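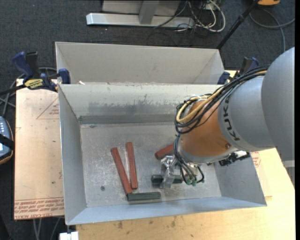 *KUKA arm over an open metal bin with red-brown and green bars*

## Tulludstead Rowing Club - Questions from New Members

**Do I need to know how to row?**
No. The beginner group starts from zero, every Wednesday at 6:30 in the evening.

**How much is the season?**
The fee is $219 for adults. It includes the use of the club boats, but not the race entries.

**Which race distance do you train for?**
Mostly 2000 meters. In fall we also do longer pieces on Lesa Lake.

**Can my child join?**
Yes, from age 12 - please bring the swimming certificate on the first day.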